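Dostow Museum of Everyday Things
Learning Pages for Young Readers

Why Is Food Wrapped?

Most of the food in a grocery store comes inside something else. Crackers come in bags, soup comes in cans, and milk comes in cartons or jugs. These are all kinds of packaging. Packaging is anything that holds, covers, or protects a product on its way from the place where it is made to the person who will use it.

These pages explain what food packaging does, how it has changed over time, and what happens to it afterward. Words that may be new to you are listed in the Word Box at the end.

Before There Were Wrappers

People have always needed to carry and store food. Long ago, they used what they could find nearby. Large leaves were folded around rice or fish. Gourds were dried, hollowed out, and filled with water. Baskets were woven from reeds and grasses, and jars were shaped from clay and baked until they were hard.

Clay jars were especially useful. People who lived more than 2,000 years ago used them to ship oil, wine, and grain across the sea. Some of these jars have been found at the bottom of the ocean.

For a long time, most shops did not sell food in separate packages. Flour, sugar, and crackers were kept in barrels or bins. A shopkeeper weighed out the amount a customer wanted and put it in a paper bag or in a container brought from home. This worked well enough, but food left in an open barrel could become stale, damp, or full of insects.

What Makes Food Go Bad?

To understand wrappers, it helps to know what they are keeping out.

Air. Air contains oxygen. When oxygen mixes slowly with the oils in food, the food can begin to taste and smell unpleasant. Nuts and chips are often spoiled in this way.

Water. Dry foods take in water from the air. A cracker left on a plate during a damp week in August will become soft. Moist foods have the opposite problem. A slice of bread left uncovered loses its water and becomes hard.

Light. Strong light can change the color and flavor of some foods. This is one reason cooking oil is sometimes sold in dark bottles.

Germs and mold. Tiny living things are found almost everywhere. Many are harmless, but some can spoil food or make people ill. Mold grows well on foods that are soft and moist.

Pests. Ants, moths, and mice can find food that people have left open.

A good package slows down all of these. It cannot stop them forever, and for this reason many packages carry a date.

How a Snack Wrapper Is Made

A snack wrapper looks like a single thin sheet. In many cases it is made of several layers pressed together, and each layer has a job. An outer layer may hold the printing. A middle layer may keep out air and light. The inner layer can be made of a plastic that melts at a lower temperature than the others, so that it can be used like glue.

At the factory, the material arrives on a large roll. A machine bends the flat sheet into a tube and joins the long edges. Next, heated bars press the tube closed at the bottom, the food is dropped in, and the bars press the tube closed at the top. A blade cuts the packet free. The lines or ridges left by the heated bars are called crimps. You can often feel them with your fingertips.

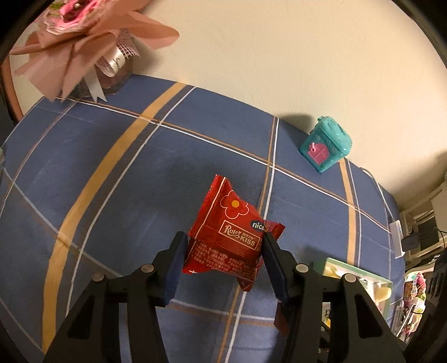

A red snack packet with crimped seams at the top and bottom.

Some packets are filled with a gas called nitrogen before they are sealed. Nitrogen pushes out the oxygen, which helps the food stay fresh. It is a safe gas, and there is a great deal of it in the air you are breathing now. The gas also makes a cushion so that thin, brittle foods are less likely to be crushed.

Why Can We See Through Some Packages?

The people who design a package must decide whether shoppers should be able to see the food. Clear plastic shows the color and shape of what is inside. It is often used for baked goods and fresh fruit, because people like to check these before they buy them.
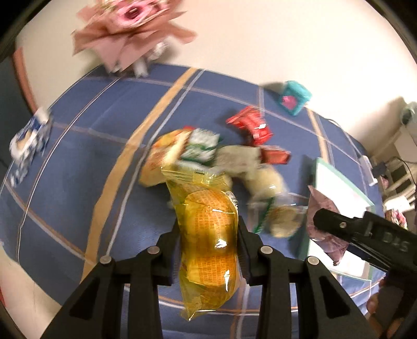

Clear plastic also has a weak point. It lets light reach the food, so it is better suited to foods that will be eaten soon. Foods that must last for many months are more often packed in metal, cardboard, or wrappers with a shiny silver lining.

Reading a Package

A package also carries information. In many countries, there are laws about what must be printed on it. Look for the following the next time you help put away the groceries:

The name of the food
The list of ingredients, which in many countries begins with the one used in the largest amount
The weight or volume
The name of the company that made or sold the food
A date
A warning for people with allergies

Foods that are sold in more than one country may have labels in more than one language. The words and colors on the front are chosen to attract attention. The facts are usually in smaller print on the back or side.

What Happens Afterward?

Glass, metal, and cardboard can often be recycled. Thin wrappers are more difficult. Their layers are stuck together tightly, and it is hard for a machine to pull them apart. Many towns ask families to put these wrappers in the trash.

Scientists and engineers are working on wrappers made from a single material, and on others made from plants or seaweed. A new wrapper must pass many tests before it can be used with food. It must be strong, it must seal well, and it must not change the taste of what is inside.

Try It Yourself: The Cracker Test

Ask an adult before you begin. You will need:

2 plain crackers
1 small bag that seals tightly
1 plate

Place one cracker in the bag, press out the air, and seal it. Place the other cracker on the plate. Leave both in the same part of the kitchen for 10 days. Write down what you think will happen. At the end, snap each cracker in half and listen to the sound. Do not eat the crackers. Was there a difference? Would the result be the same in a very dry place?

Word Box

Brittle: hard, but easily broken
Crimp: a pressed line or ridge that holds a package closed
Ingredient: one of the foods that is mixed with others to make something
Nitrogen: a gas that makes up most of the air
Oxygen: a gas in the air that people and animals need to breathe
Recycle: to turn used material into something new

More Learning Pages in this set: How Salt Keeps Food; The Story of the Tin Can; Markets and Shops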